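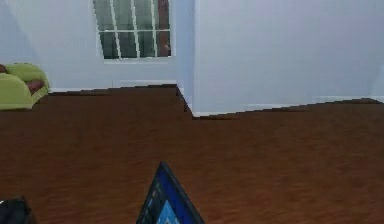 Vesel asked if the winter heating charge will be the same for all flats in Rustuvdale, also for those who are away for months. The chair answered that the charge is divided by floor area and this was agreed last October.

Heating. The offer from Zetudard is 1337 for the yearly service of the boiler. Magbanua offered 900, but without the cleaning of the pipes. It was decided to ask Magbanua for a new price with the cleaning included.

Bicycle room. The new lock did cost 325. Keys can be collected from the office until 15 November.

Stairs. The lamp on the second floor is still not repaired. The office will write to the electrician again.

The meeting was closed at 20:40.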